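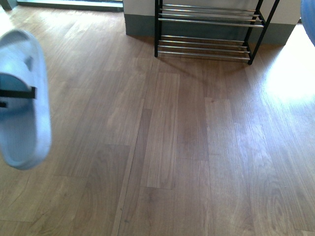

Open rod racks have been a standard item in the Grundwood hallway range since the company moved its product office to Warkow. The head of that office spoke to us on 12 June 2026 about spacing, floors and the footwear that gives designers the most trouble. The company asked that staff not be named.

The first question was about rods. Most buyers assume a shelf is a shelf, but a rod tier supports a shoe along a few narrow lines.

"A hard leather sole spans the gap with no difficulty," the product head said. "A foam slide is different. It is light, it bends, and if the rods are too far apart the toe drops between them. We test with slides first. If they sit level, everything else will."

The usual layout is four rods to a tier. Three rods save metal but leave small sizes badly supported, and the office dropped that version in February after looking through 656 customer returns. "The rods were sound. People were sending the rack back over children's shoes."

Depth was the next subject. The current test model is 30 centimeters deep, and the product head does not want it deeper. "A hallway loses floor fast. A large shoe can hang over the front rod a little. The heel carries the weight, so place the heel to the back."

On finish, the answer was short. Chrome wipes clean with a damp cloth and shows every mark until it is wiped. Black powder coating hides scuffs and is used on posts, where toes hit. The office has tried black rods as well. "They scratched within weeks. Grit on a sole works like sandpaper."

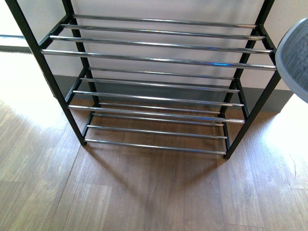
Black square-tube posts with chrome rods, set against the wall on a wood-look floor.

Laminate floors bring their own problem. A loaded rack puts its weight on four small feet, and dragging one to sweep behind it can mark the surface. The product head recommends taking the shoes off and lifting. Felt pads are acceptable if they are changed when they flatten.

Sunlight came up too. Foam and rubber can yellow or warp on a bright floor, and slides left by a glass door suffer most. "Put them on the lower tier, away from the window. Air from below helps as well."

Asked about Gremik, whose closed cabinets compete for the same hallway space, the product head was neutral. Cabinets keep dust off. Rods let damp shoes dry. The two are often bought together.

A taller version is being tried in around 340 homes. Assembly takes 6 bolts per side, and the instruction sheet is being redrawn.

Search articles Go

12 shares
3 comments

Related items
Sharifi coat hooks: load test
Felt pads or rubber feet on laminate
Cleaning chrome rods
Narrow hallways: bench or rack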